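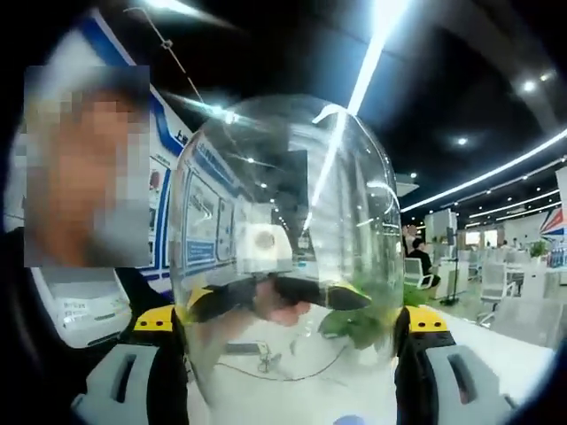

Descaling with citric acid: what I changed this winter

Our water at Vernbridge is hard. The supplier's annual sheet gives 229 milligrams per litre as calcium carbonate, and the kettle agrees with it. I have been descaling the same kettle, the same shower head and the same two taps for six years, and until November I did it by tipping in some acid and waiting. This post records a more careful method, mainly so that I can find it again.

Materials

I use food-grade citric acid, bought in a tub. Vinegar works but it is a weak solution to begin with, and the smell stays in the kitchen until the next morning. Sulphamic acid is quicker. I don't keep it in the house, mostly out of laziness about storage.

A clear plastic bottle is good for mixing in, as undissolved crystals are easy to see. Label it. I also write the strength and the month on the label, which matters more than I expected, having once found two bottles on the same shelf and no way of telling them apart short of evaporating a sample of each.

Strength

My earlier practice was a heaped tablespoon per kettle, and a tablespoon is not a unit of anything when the crystals vary in size. I now weigh it. For the kettle I use 50 grams per litre, so a 500 ml batch takes 25 grams. For the shower head, where the deposit is older and has some iron in it, I double that.

The arithmetic is worth doing once. Citric acid monohydrate has a molar mass of 210, and each molecule can give up three protons. Calcium carbonate is 100, and needs two. On paper, then, 25 grams of acid will deal with roughly 18 grams of scale. In practice the third proton is reluctant and the reaction slows long before that point. I assume half the paper figure and have not been short yet.

Temperature

Warm is better than cold, up to a point. Calcium citrate is less soluble in hot water than in cold, so boiling a strong solution in a scaled kettle can leave a white powder that looks exactly like the thing you were trying to remove. It wipes off, unlike scale, but it is irritating. Meenakshi Venkataraman pointed this out in a comment on my old post about the Gudar kettle, and she was right; I had blamed the element.

I now bring the water to 60 degrees, switch off at the wall, add the acid and leave it for 20 minutes. Then empty, rinse twice, boil one full kettle of plain water and throw that away too.

The shower head

Unscrew it if you can. Ours has a rubber washer that sits loose, and it went down the plughole in the first year. Put the head face down in a bowl with enough solution to cover the nozzles, and leave it for an hour. A soft toothbrush clears what remains. Do not leave chromed brass in overnight. I did this with a tap aerator and the plating came away at the rim in a neat ring — the replacement was a Kondovier part and took three weeks to arrive.

Things I have not settled

Whether small and frequent beats large and rare. I have been treating the kettle every 200 boils, going by a tally on the back of the cupboard door, and the deposit at that stage is thin enough to lift in ten minutes. Yaroslav Pasichnyk, who has the same water two streets away, does his twice a year with a much stronger mix and reports no trouble.

Whether the jug filter is worth it. It does reduce scale, but the cartridges cost more per year than the acid by a wide margin, and I never liked the taste for the first few days of a new one.

Whether the used solution can go on the compost. I have been pouring it down the sink with the cold tap running. Nadiia Harasym waters her blueberries with hers, well diluted, and I may try that in spring on one plant and leave the other alone.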